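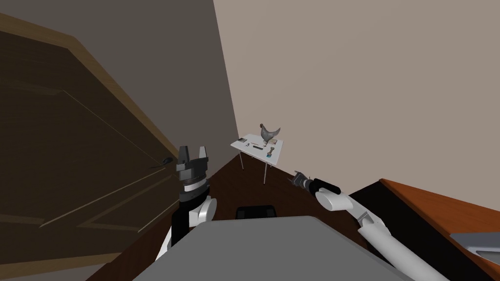
# Flikilent petition-to-action dataset

Home | Data | Docs | Releases | Contact
Search this site Go

Flikilent links records of online petitions to records of offline events held on the same issue. Each row pairs one petition with zero or more meetings, marches or council hearings in Otidville. The set is meant for people who study how online support carries over into turnout.

Maintainer: Krum Kelmendi
Last full rebuild: September 24, 2019

## Files

- `petitions.csv` – one row per petition, 11 columns
- `events.csv` – one row per offline event
- `links.csv` – petition ID, event ID, match score

All files are UTF-8 with a header row. Empty fields are left blank, never filled with zero.

## How links were made

Petition text was exported from the Ernari platform in April. An event is a candidate match if it took place within 30 days of the petition closing. Candidates were scored by shared terms in the title and summary, then read by two coders. Pairs on which the coders disagreed are kept, with `coder_split` set to 1.

The match score runs from 0 to 5. Rows under 2 were dropped. To get the stricter version used in the Stojanović report, keep only rows with a score of 5 and no split. 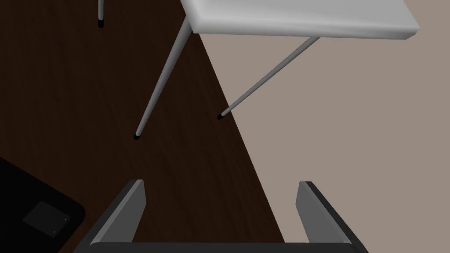
Figure 2. Rendered view, floor and white slab on legs.

## Known limits

Signature totals are the final public numbers. They have not been checked for repeat signers. Turnout figures come from organizers and tend to run high – treat them as ranks when comparing events across groups.

Events announced only by word of mouth or on paper flyers are missing. A petition with no linked event may still have led to one.

## Privacy

Names, email addresses and comments were removed before release. ZIP codes are cut to the first three digits. Do not try to match rows back to single signers.

## Changes

- Fixed time zone error in `events.csv`
- Renamed `score` to `match_score`
- Removed duplicate hearings

This site uses cookies to remember your settings. Accept | Learn more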